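What I carry when I walk to work

In September I started to walk to work. It is 7 kilometers from my door in Didedberg to the office, and before that I always took the bus, the one that smells of wet coats already in summer.

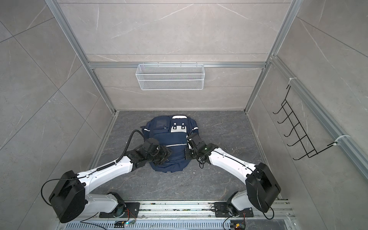 The first week I carried too much. I had my lunch, a second pair of shoes, an umbrella, a thick novel, a water bottle and a sweater in case the office was cold. By the time I came to the bridge my shoulders hurt, and I was angry at the novel, which I did not even like. I had read 100 pages of it and the main person was still deciding whether to sell his house.

So I began to take things out. The book went first. The umbrella was harder, as I grew up in a place where the rain is serious and my mother never let us leave the house without one. I now have a thin raincoat that folds into its own pocket. When it rains hard I get wet below the knees, and I have accepted this.

Shoes are a question people ask me a lot. I walk in old running shoes and keep my office shoes under the desk. My colleague Chepkoech Mushi thinks this is very ugly, the under-desk part, and she bought me a small cloth bag for them. I use it when I remember.

The way itself goes in three pieces for me. First there is the long street with the bakeries, where I must be strong. Then comes the river path, which is the best part and also the muddiest. The last piece is the road behind the Flalteck building, with trucks and no trees, and there I walk fast and listen to the radio. I tried language lessons on this part, but I was repeating words aloud and a man on a bicycle answered me. We were both embarrassed.

I leave the house at 6:40. In the beginning I thought I would never manage it, as I am not a morning person and my husband can confirm it. What helped was to put everything ready in the evening – keys, raincoat, lunch in the refrigerator in one box and not in four. If I have to search for a lid in the morning, I take the bus.

I also counted the money, a little. The monthly ticket is not cheap, and now I buy single rides only when the weather is terrible or when I slept badly. With what was left I got better socks. I did not know before that socks can be better. They are wool, quite thin, and they dry on the heater in one night.

Some readers wrote after my last post and asked if I will continue in winter. I would like to. The river path has no lights, so I will probably have to go by the upper road, past the church, and it has a hill I don't enjoy. I still need a lamp, and gloves that let me use my phone. If you know a good pair, please write it in the comments.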